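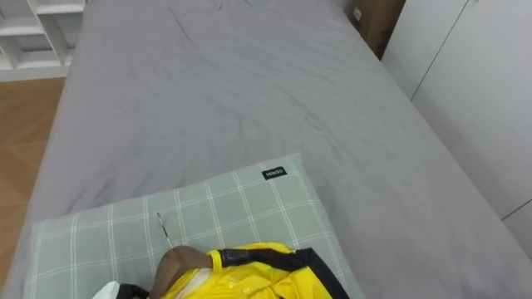
Is it worth making the bed every morning? For most people the full job is a waste of time, and a cleared, straightened sheet is enough.

I have held this view for years and have lost arguments about it in two households. The usual case for a made bed is that it sets you up for the day. I have never noticed my day being set up by anything other than breakfast. What I have noticed is that a bed is the largest flat surface in most bedrooms, and that large flat surfaces collect things. If you are going to spend effort on a bed, spend it on stopping that.

A coat goes down on a bed because the bed is closer than the hook. A glossy yellow jacket with black trim, dropped in a heap across a pillow, takes up as much room as a small dog and is far harder to ignore than a crease in the sheet. The grey sheet behind it can be perfectly smooth and you will still say the bed is a mess. Take the jacket away and leave the wrinkles, and most people would call the same bed tidy.

That is my whole argument, really, but there are details that I think get missed.

The first is time. I timed myself in January, when I was cross about it. Duvet, two pillows, throw, and the three cushions we owned then took five minutes, because one side of the duvet always came out longer than the other and I went round again. Pulling the fitted sheet straight and putting the pillows at the head took less than one. The cushions have since gone to the charity shop in Venstead. Decorative cushions exist to be taken off a bed at night and put back in the morning, and I can't think of another object in the house that asks for that.

The second is air. A bed that has been slept in is warm and a bit damp, and covering it straight away keeps the damp where it is. My mother threw the covers right back over the footboard and opened the window, even with frost on the inside of the glass, and only made the beds after the washing-up. She would not have called it a system. People who make the bed within a minute of leaving it are doing it for the look, and that's fine, but they shouldn't tell the rest of us it is cleaner.

The third is the bedding itself. I am in favour of plain fitted sheets in a middling colour. White shows everything. Black and navy show fluff and hair. Grey is dull in the packet and very good on the mattress, and it goes with nearly any pillowcase you already own, so you can have a pale green check on top without buying the set. I have come to dislike sets. One piece always wears out first, usually the pillowcase, and then you have a drawer full of the survivors.

As for creases, I don't mind them. A fitted sheet will have some unless the mattress is exactly the size the sheet maker had in mind, and mine isn't. I bought a Bako sheet two years ago that was described as deep enough for any mattress, and it is so deep that it bags in the middle. The one before it was so tight that a corner pinged off every third night. Given the choice I'll take the baggy one. I know someone who irons hers. I have slept on an ironed sheet, at a guest house in Bukcombe, and it was lovely until I turned over.

Now the coats. I accept that things land on beds for reasons, and that some of those reasons are good. When we have people round, the coats go on the bed, as they did at every party I went to as a child, and I wouldn't change it. Packing is easier on a bed than on a floor, at least for anyone over forty. Folding the wash on the bed is sensible too, provided you then put it away. Where it goes wrong is the single garment put down for a minute. It is never put down folded, and it nearly always lands on the pillow, I think because the pillow is raised and looks like a place for something. Then other things join it. A soft toy gets pushed underneath, a towel goes on top, and by bedtime the lot is lifted in one armful on to the chair, where it starts again.

I mind the pillow most. You put your face on it. A coat has been on bus seats and over the backs of café chairs, and I would sooner have it on the carpet. If a coat has to go on the bed, put it at the foot.

Hooks are the obvious answer and people do buy them, then put them in the wrong place. Ours were on the back of the bedroom door, which stands open all day, so they were between the door and the wall and could only be reached by shutting it. I moved them to the landing – a plain rail, 33 centimetres off the door frame, low enough for a child – and the coats stopped coming into the bedroom at all. A rail of the Trondilus sort with 8 pegs is too many, by the way. It fills up with the things nobody wears and the coat in daily use goes back on the bed. We have four pegs, and four is a bit tight, which is how I like it.

I'm told by those who disagree that I have simply swapped one chore for another, and that moving a coat is as much bother as shaking out a duvet. I don't accept that. The coat has to be moved sooner or later anyway. You can't sleep under it. The duvet is going to be pulled about again in sixteen hours whatever you do with it, and nobody has ever been late for work looking for a duvet.

There are people for whom the proper made bed matters, and I don't want to talk them out of it. If you live in one room and the bed is also the sofa, of course you make it. If you share with someone who likes it done, do it on the days they get up first. My wife likes it done. We have settled on her doing the duvet at weekends, when she has time to enjoy it, and on weekdays I straighten the sheet, put the pillows back where they belong and take whatever is lying on them out to the landing.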